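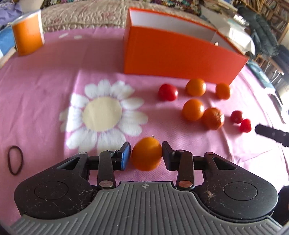
Storage Losses in Table Potatoes: Effect of Temperature and Light on Sprouting

Home Projects Reports Methods Staff Contact

Grażyna Żak and Witold Witkowska
Supervisor: Barbara Rutkowska
Submitted August 6, 2026

1. Purpose

The project measured weight loss, sprouting and greening in table potatoes kept under household storage conditions. Published storage advice is mostly written for commercial warehouses, where humidity and airflow are controlled. Household cupboards are warmer and drier, and the door is opened often.

2. Material and method

The test used 300 tubers of one yellow-skinned variety, bought from a single grower near Gekura. Tubers with cuts, soft spots or visible sprouts were removed before weighing. The rest were divided by weight so that each group had a similar mean, then placed in open paper bags.

There were 3 storage conditions: an unheated cellar, a closed kitchen cupboard, and a kitchen shelf in daylight. Storage began in December and lasted 11 weeks. Tubers were weighed once a week on the same bench scale, and the bags were returned in rotated order to limit position effects.

A tuber was recorded as sprouted when at least one bud was longer than 3 mm. Greening was scored by eye against a printed color card — a weak point of the method, as two observers did not always agree on the lowest grade.
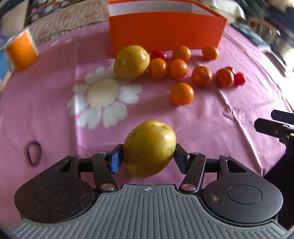 Disputed scores were settled by Wiesława Dudek, who had not been told which group the tuber came from.

3. Results

Cellar tubers lost the least weight and stayed firm until the final weighing. Cupboard tubers sprouted first. Shelf tubers sprouted later than those in the cupboard, and their sprouts were short and thick, but greening made most of them unfit for the table. Weight loss rose sharply in both kitchen groups once sprouting began.

4. Sources of error

Cellar humidity was not logged for the first week. The scale was replaced once, and the two instruments were compared only at a single load. One variety was tested, so the results should not be extended to red-skinned or early types.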